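Hemstead Solid Pine Worktable, Classroom and Workshop Series

Item 247
Supplied by Hakbridge Institutional Furnishings

The Hemstead worktable is intended for shared rooms in schools, libraries, clinics and community centers. It is delivered flat and assembled on site with the hex key provided. The top is a single glued panel of solid pine, sanded and sealed at the factory with a clear water-based finish.

Tops are graded before shipment. Small, sound knots are permitted. Open knots, resin pockets and repaired splits are not, and a top showing any of these on arrival will be exchanged at our expense. Customers should expect the color of the wood to deepen during the first year, particularly in rooms with direct sun. Objects left in one position for long periods may leave a lighter area.

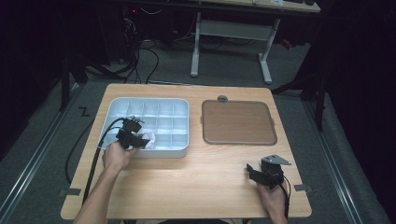

Sizes and finishes

The table is offered in two sizes: 1,000 by 1,000 mm and 2,000 by 1,000 mm. Height is set at assembly using the threaded feet. Legs are available in natural pine or painted steel. The Skamulura oil finish may be ordered in place of the standard sealer and must be renewed by the customer once a year.

Care

Wipe with a damp cloth and dry at once. Do not use bleach, scouring powder or furniture polish containing silicone. Light scratches may be sanded along the grain with fine paper and resealed using the Bech touch-up kit, sold separately.

Ordering and delivery

Orders for the coming school year should reach us by the end of June. Delivery is to the ground floor unless otherwise agreed in writing. Assembly by our staff is available for an additional charge and must be requested with the order. Unopened tables may be returned within 30 days; oiled tops are made to order and cannot be returned.

Prices and availability last reviewed 19th March.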